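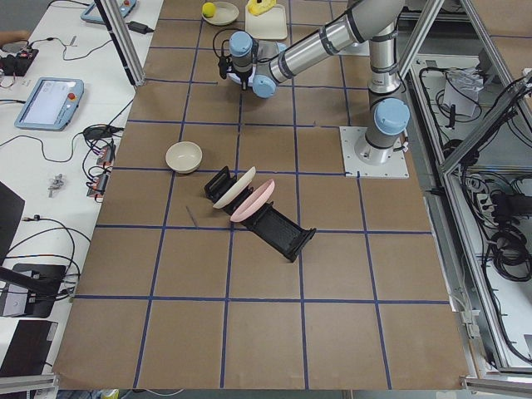

I've been trying to cut down on how much water we use in the kitchen since we moved to Prikarham in April. The house is on a tank, 2000 gallons, and when it gets low you have to order a truck. I started with the dishes. A rack that drains off one end, like the black one with the long slotted tray, makes it easy to do a few plates at a time and leave them standing.

First thing I changed was the running tap. I used to rinse each plate under it. Now I use two tubs, one for soap and one for rinse. Glasses first, then plates, pans last.

The rinse tub goes out to the tomatoes when I'm finished. I use a plain soap for this and keep the greasy pan water out of it. Tomatoes look the same as they did before.

Second thing was the faucet aerator. The old one was full of grit. I bought a low-flow one at Listero for 3 dollars and screwed it on by hand. Take the old one with you to the store, the threads come in different sizes. I had to go back.

Filling the big stockpot is slower now. I put it under the tap and go do something else.

I write the tank level on the pantry door every Sunday night, in pencil. Someone asked if I use an app. I tried Fameo for a while and kept forgetting to open it.

A truckload from Rengifo has a delivery fee of 50 dollars on top of the water, so I wait until I can take a full one. Last order was later than the one before it, but we were also away for part of the month.

Next is the toilet, which runs for a while after every flush. I think it's the flapper. Will post when I've had the lid off.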